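January 19, 2023

Fourth day with the Kandton kit and I'm writing this at the kitchen bench with a cup of tea that has gone cold twice already, so forgive the handwriting, future me. I promised Despina I would keep proper notes on the trial so the review doesn't end up being whatever I can remember on the last afternoon, and so far I have kept the promise on every day but Tuesday, when I fell asleep on the couch with my glasses on.

The morning began with the arm refusing to find its home position. I did what the booklet says (power off, wait, power on) and it swung around, thought about things, and settled with its elbow pointing at the window like it had spotted a bird. I rang the help line in Dullura, expecting to sit on hold, and got Špela Kos straight away. She was lovely. She had me hold down the little recessed button while the light went from orange to white, which is in the booklet after all, on a page I had stuck to its neighbour with jam. We did that, it homed, and she stayed on the line until I'd run it through the first practice motion, and then we talked about tomatoes for a good while because hers have blight and mine somehow don't.

So that's a point in favour, and a big one I think. The support comes with the service plan, which is $69 a month on top of the kit, and when I first saw that number I grumbled about it to everyone who would listen. I'm grumbling less now. Bujar still thinks it's a racket. He says if you sell a person a robot arm it ought to work without a subscription to a nice voice, and I do see what he means. We went round and round on it over lunch, and he ate the last of the rhubarb cake while I was making my argument, so I'm calling that one a draw.

After lunch I got down to the actual work, which was the gripper. The kit ships with the fingers in a separate box and you fit them yourself, two screws each, and a tiny key that I have already lost once and found in my cardigan pocket. I'd put them on crooked on Monday. Took them off, wiped everything down, put them back on, and this time they met nicely along the whole length. I was so pleased I went and got Bujar to come and look, and he said "yep" in the way he does.

Then the open and close routine, over and over. You choose the width on the tablet, press go, and it opens, and you press go again and it closes. It makes a small purring noise which I've grown fond of. The booklet wants 300 cycles before you ask it to carry anything, and I thought I would find that tedious, but I put the radio on and it was really quite peaceful. I did it in batches and stopped for the washing in between.

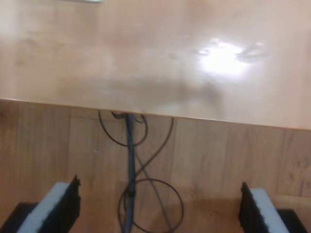 How much room does the kit need once it's all set up?

A clear bench or table along one wall will do it, with enough space in front that the arm can reach out fully without knocking a chair, and a power point close by.

I'm putting those in as I think of them, by the way, the questions. Despina wants a page of them to go with the review, the sort of thing her readers write in and ask, and it's easier to jot them down on the day than to sit there at the end trying to imagine what someone else would want to know. I've got a few on the back of an envelope as well, mostly about the warranty.

What else. The cables I have feelings about. They are good solid cables and I have no complaint about the quality, but there isn't a thing in the box for keeping them tidy, and at the price I'd have thought a handful of clips or a bit of sleeve was the least they could do. I've written that down under "small gripes" along with the tablet stand, which is wobbly, and the startup chime, which can't be turned off and which the dog can't abide. She goes and stands in the bath.

Roxana dropped in after school to return the big casserole dish and ended up staying until nearly dinner. She's been looking at the rival one, the Nudlow, for her classroom, and she wanted to see this one going before she put in her budget request for March. The Nudlow's base turns the full 360 degrees and the Kandton doesn't, there's a stop at the back, and she was quite taken with that until I asked what she'd want it to reach behind itself for. She couldn't think of anything. Then she did think of something (a tray for finished pieces, so the kids could keep the front clear) and it was a perfectly good answer, so I've added it to my notes with her name beside it. Fair's fair.

She had a turn at the tablet and picked it up faster than I did, I'm a bit sorry to report. Made it wave. I didn't know it could wave! It's under Extras. I'd been treating Extras as the place where they put the terms and conditions.

Tomorrow is the first real lifting day, starting with the foam blocks and then, if I'm feeling brave, the egg cup. Ineke Dierckx from the seed library has asked whether it could ever be trusted with seed packets, and I told her I'd try a few at the end of the week and let her know. They've got 1,000 packets to sort before the autumn swap and she has a hopeful look in her eye. I don't want to promise her anything. Paper is slippery, and the booklet only talks about things with a bit of body to them.

Must remember to ask Špela whether the finger pads can be bought on their own or only as a full set. Must also remember to ring the dentist. Bujar has just come in to say the hose is still running out the back, and it has been since four.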